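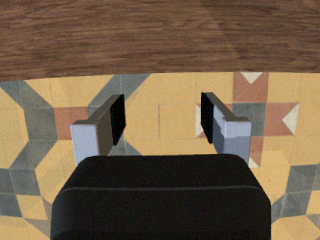
The simulated gripper with its fingers open, out past the edge of the wooden surface and over the yellow tiles.

October
By Annag Gillies

I went round to the Farquharson workshop in Itden one evening this month to see how the robot arm is getting on, fully expecting to be handed a screwdriver and told to make myself useful. What I got was a mug of tea and a seat in front of a laptop, as most of the work at the moment is going on inside the computer.

Regular readers will remember the arm. It's called Prarska (Ciarán Kinsella named it and won't be talked out of it) and it's being built on the long bench by the back window, an evening or two at a time, by Ciarán, Shona Menzies and Lewis Aitken. The idea is a bench helper that can pick up small parts and put them in the right tray, so that the rest of us stop mixing up the M3 and M4 bolts. I'm one of the worst offenders, so I've got a personal interest!

The real arm has its base, its shoulder and most of its elbow. The wrist motor is on order and the gripper is still a bag of printed bits with a label on it. So Shona has built the whole lot in simulation, using a program called Brollotent, and the simulated Prarska is well ahead of its metal twin. It has a gripper with two fingers and black pads, a tabletop to work at, and a very handsome tiled floor with terracotta and grey shapes worked into the yellow. I'd quite like that floor in my kitchen.

I asked Shona if she'd spent long choosing it and she said it came ready made, and that the useful thing about a busy floor is that you can tell straight away when the arm has wandered. "With a plain grey floor I was forever losing track of where I was," she told me. "Now I just look for the red bits."

Wandering has been the main topic lately. The view on the laptop is from behind and above the gripper, looking down past the fingers, and it takes a bit of getting used to. I had a go with the keys and managed to take the fingers clean off the side of the table and then up to somewhere near the ceiling. Lewis was very kind about it and quietly took the laptop back.

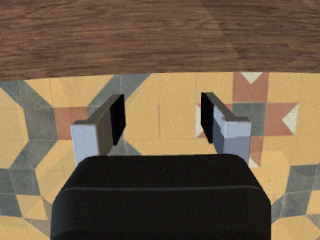

Anyway, they've been running practice reaches overnight, 2635 of them so far, and Lewis has been going through the logs at breakfast. In 253 of them the gripper finished somewhere other than over the table. He'd hoped for far fewer, but the good news is that most of them go wrong in the same way, with the arm swinging out too far at the elbow and the wrist trying to catch up. One fault is a lot easier to chase than dozens of little ones. He's already changed the elbow limits once and was halfway through doing it again when I left.

The other job is the fingers themselves. Shona wants them to open a bit wider, Ciarán thinks they're wide enough for anything that lives in our parts trays, and there was a fairly long discussion on the subject which I won't repeat. They've agreed to try both in Brollotent before anyone prints another set – each pair ties up the printer for most of an evening, and there are other people waiting for it.

On the money side, the build has cost £400 up to now, mostly motors, and the three of them reckon they can finish it for £600 all in if the wrist motor turns up in one piece. Cameron Galbraith has offered a power supply from an old project of his, which would help. It hums a bit. Ciarán says he can live with humming.

I did ask when we'd see the real thing pick something up, and got three different answers, so I'll put down "over the winter" and leave it at that. The plan is to get the elbow sorted on the laptop first, then bolt the gripper on and try it with something soft. Lewis has put aside a bag of sponge offcuts. If you've got any more of those, or a spare tray with small compartments, there's a box for them under the bench.

If you'd like a turn at driving the simulated one, the three of them are usually in from seven in the evening and were happy to have me poking at it. Bring your own mug, as we're short again, and use the side door – the front one is sticking and I had to be let in through the bike store.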